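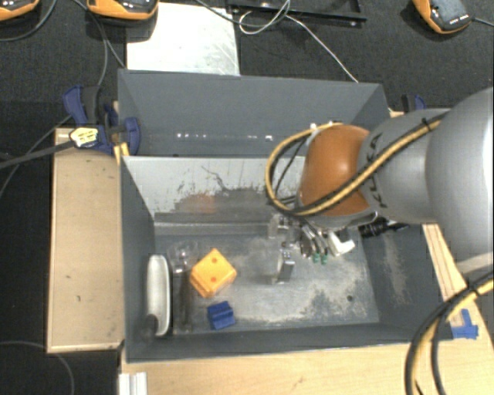 Every robotics lab I have worked in has a page of safety rules on the wall, and very few have a page of rules about the bench itself. I'd like more of the second kind, and I say so as someone who used to groan at the mention of a standard.

What changed my mind was a picking test we ran in July at Masdale. We made 1204 attempts at lifting small things out of a metal bin, and the numbers from the second half looked wonderful! Then Hằng Thái asked where the bin had been when we started. We didn't know. It had crept along the table, a little with each knock, and we had been comparing two different jobs and calling it progress.

So, clamps. Clamp the bin at two corners at least, mark its position on the table, and check the mark every 300 attempts. It takes a minute and it is the cheapest improvement I know of. Gaspard Lacroix, who set up the cells at Brekex, goes further and wants the clamp positions written in the log with the software version. I thought that was fussy until I tried to repeat somebody else's results without them.

My second rule would be about the objects. Please, mix them! A clear cup is a horrible thing for a camera to find, a foam cube squashes, and a hard little block wedges itself against a wall and stays there. A test set made only of tidy boxes will flatter any gripper. I'd ask for at least six kinds of object, with one see-through and one soft, and a published list so that the rest of us can go and buy the same ones.

Cables deserve a rule too. They should have enough slack for the full reach of the wrist, and someone should move the arm slowly through its whole range before the first run of the day. That's 15 minutes, with coffee.

The usual complaint is that young teams will be smothered by paperwork. I understand the worry, but I'm talking about a single sheet, filled in by the person standing at the bench. Scratches and dirt in the bin are fine by me, and I wouldn't write a word about them. Where the bin was, what went into it and how the cables ran, I would like to read in every report from now on, starting with ours.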